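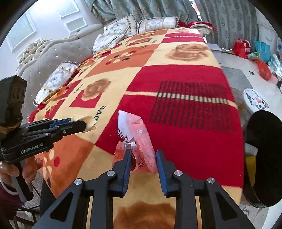

Blanket Collection in Arketmont Passes 1000 Pieces

14 March 2018

The winter blanket collection in Arketmont has received more than 1000 pieces, the organizers said this week. It is the best result in the 12 years of the collection, which began with only one street and one car.

Most of the gifts are large bed blankets, the kind many families keep at home for guests. Patchwork designs in red, orange and cream are common, and brown roses are a favorite too — several households gave blankets they had used since their children were small. The blankets go to families in Trallent and Sostier who moved into new apartments in February and do not yet have enough bedding for the cold nights.

Saturnino Villalobos, who coordinates the collection, asks people to look at each blanket before they give it. "Please open it on a bed and check both sides," he said. "A small repair is fine, but we cannot take a blanket with a big hole." He also asks that plastic packages and other wrapping are thrown away at home, as the sorting room has very little space for trash.

Blankets should be washed, folded and tied with a string. Pillows and mattresses are not accepted this year.

The collection stays open for 5 more days in the old Nørgaard store, at the side entrance. People who cannot carry a heavy blanket may leave their address at the desk, and a driver will come to pick it up in the evening.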